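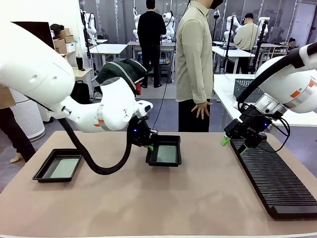
# 二箱方式による小物部品の補充設定

対象は、ねじ、座金、Oリング、圧着端子など、単価が低く使用頻度の高い部品である。同じ部品を二つの容器に分けて置き、片方が空になった時点で補充を手配する。帳簿上の残数を都度更新しなくても欠品を抑えられる。本稿の数値はカサド(Casado)工場の部品棚で使用しているもので、他の拠点では各自の実績に置き換えること。

## 前提

- 部品ごとの1日平均使用数が、直近3か月以上の出庫記録から算出できること
- 仕入先の標準納期が確定していること
- 在庫管理システム Testari に品目マスタの編集権限があること

使用数が月によって倍以上変動する品目、使用期限のある品目(接着剤、グリースなど)は対象外とする。これらは従来どおり定期発注で管理する。

## 1. 容器1個分の数量を決める

容器1個に入れる数量は次の式で求める。

```
容器数量 = 1日平均使用数 ×(納期日数 + 安全日数)
```

品目715(M4平座金)の場合、1日平均使用数は25個、納期は8日、安全日数は4日である。

```
25 ×(8 + 4)= 300
```

よって容器1個に300個を入れる。仕入先の包装単位が100個であれば端数は出ない。端数が出るときは包装単位の倍数に切り上げる。切り下げると安全日数を食い込むため、切り下げは行わない。

納期日数は稼働日で数える。仕入先 Brenero の見積書は暦日で記載されているので、転記の前に換算する。

## 2. 容器を選ぶ

容器数量の部品を入れ、縁から指一本分の余裕が残る大きさにする。二つの容器は同じ型で揃える。型が異なると入替時に棚の仕切りが合わず、別の列に戻される原因になる。

重量は満量で確認する。棚板の許容荷重は棚の側面に表示されている。ボルト類は体積より先に重量で制限にかかることが多く、その場合は包装単位を小さくするか、納期の短い仕入先に変更して容器数量を下げる。

## 3. 補充札を作る

札は容器ごとに1枚作成し、次の項目を記載する。

| 項目 | 記入例 |
|---|---|
| 品目番号 | 715 |
| 品名 | M4平座金 |
| 容器数量 | 300 |
| 仕入先 | Brenero |
| 棚番 | 棚札と同じ表記 |
| 容器区分 | A または B |

札はTestariの「帳票」→「補充札」から出力できる。バーコードには品目番号と容器区分が含まれる。手書きの札は読取機で処理できないため使わない。

## 4. 配置する

1. 容器Aを手前、容器Bを奥に置く。
2. 両方に容器数量を入れる。初回に限り、現物を計数秤で確認する。
3. 札を容器前面の差込口に入れる。
4. Testariの品目マスタで管理区分を「二箱」に変更し、発注点の欄を空欄にする。

発注点に旧値が残っていると、札による手配と自動手配が重なり、二重発注になる。移行時の不具合はほとんどがこの欄の消し忘れによる。

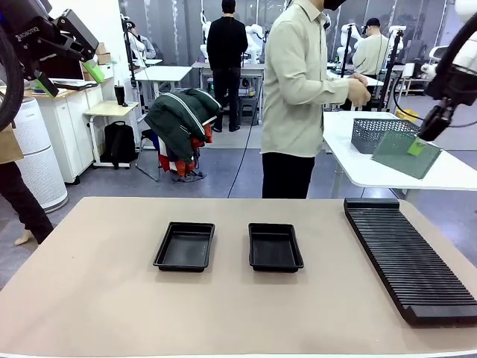

**両方の容器が同時に空になった場合はどうすればよいか。**

仕入先に緊急手配をかけ、入荷するまで近隣の棚または他拠点から融通する。入荷後は1日平均使用数と納期を見直し、容器数量を再計算する。

## 5. 運用

使用者は手前の容器からのみ取り出す。手前が空になったら、札を抜いて回収箱に入れ、空の容器を奥へ、奥の容器を手前へ移す。奥の容器に手を付けるのは、この入替が終わってからとする。

札の回収は毎日15時に行う。回収担当は札を読み取り、Testariの手配一覧に登録されたことを画面で確認したうえで、札を「手配中」の差しに移す。入荷したら札と現品を照合し、空の容器に補充して札を戻す。残数のある容器への継ぎ足しはしない。

## 6. 見直し

容器数量は半年ごとに再計算する。当工場では5月と11月に実施している。判定は次による。

- 札の回収間隔が納期日数を下回った品目:容器数量を増やす
- 札が半年間回収されなかった品目:二箱方式から外す
- 仕入先または包装単位が変わった品目:時期を問わず再計算する

数量を変更したときは旧札を2枚とも廃棄し、新しい札を同時に差し替える。片方だけ更新すると、補充のたびに数量が食い違う。

## 改訂記録

- 第2版:安全日数の扱いを稼働日に統一(Kwan-ho Lu)
- 第3版:ルスウッド(Luswood)倉庫への適用を削除。同倉庫は定期発注に戻した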